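Fullen Blue Masking Tape, used as a table grid: review

I bought a roll of Fullen masking tape in March for one job. I wanted a grid of squares on a tabletop that could stay down for weeks and then come off again. Most reviews of masking tape are written by people painting trim, so they talk about paint bleed and crisp edges and how soon to pull it. None of that helped me much. This review is about leaving tape on a flat surface and putting things down on top of it, picking them up, and sliding them across.

The grid is for sorting and placing exercises. Each square is a spot where a plate, a cup or a foam block can go, and the lines make it easy to put something back where it was. I had drawn a grid in pencil before that and it rubbed away. I also tried a printed vinyl mat from Temeo, which curled at the corners and cost $39. The tape cost a lot less than that.

Laying it out

Tape down one edge line first and measure everything from that. I started from the middle on my first try and by the far side the squares were visibly narrower at one end. The Fullen roll tears by hand without much trouble, but the torn ends are ragged, so I cut mine with scissors. It has a little stretch in it. If you pull it tight as you lay it, it will creep back over the next hour and you get a slight wave in the line. Lay it slack and press it down as you go.

You get one fair chance to lift and reposition a strip. After that it starts to lose its grip at the ends.

Color

The blue is a medium shade and it shows up well on a brown table, which was the main thing I cared about. I had a tan roll in the drawer from an earlier project and it was no use at all for this. I can find a square from a standing position with the lights down low. Pale dishes and colored blocks stand out from it too.

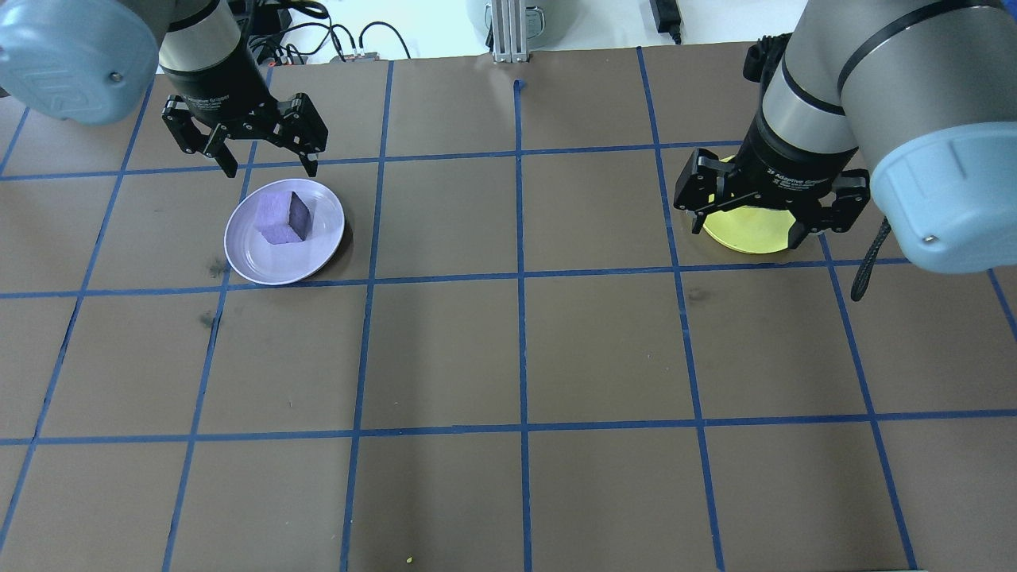

Nenby wrote in after the first version of this review went up to say the blue was too strong for their taste, and that the green tape from Van Dusen is easier on the eyes over a long afternoon and leaves a thinner ridge. I have since bought a roll of the Van Dusen to compare. It is thinner, I agree with that part. It also let go at the ends within 5 days on the same kind of surface, and I had to press it down again every morning. If your grid only has to last for one session, the Van Dusen is fine and you may like the color better.

Thickness and sliding

Any tape leaves a step. With the Fullen it is small enough that a dinner plate slides over a line without catching. Light things are different. A foam block pushed from one square to the next will sometimes stop at the tape and tip a little if you push it high up on the side. Push low and it goes over. Where two strips cross there is a double layer, and a plate set right on a crossing can rock very slightly. You can avoid this by cutting one strip at each crossing and butting the ends together. I did one crossing that way, decided it took too long, and left the rest overlapped.

Wear
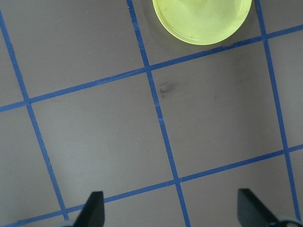
Lines that get the most traffic scuff first. The color goes lighter in patches and the edge can start to lift there. I rub lifted spots down with the back of a spoon and that holds for a while. The edges of the tape are also a bit uneven straight off the roll, so don't expect a drafting-quality line. For marking squares it makes no difference.

Wipe with a barely damp cloth. Anything wetter gets under the edges.

Removal

I pulled one strip after 7 weeks as a test. It came up in one long piece, pulled back low and slow, with a faint stickiness left at one end that wiped off with rubbing alcohol. I haven't tried it on a waxed or oiled table and I wouldn't without testing a short piece somewhere out of sight.

Ratings

Color and visibility: 5 out of 5
Staying down: 4 out of 5
Straightness of the edge: 3 out of 5
Removal: 4 out of 5

I would buy it again, and I have a second roll put away for when the busy lines need replacing.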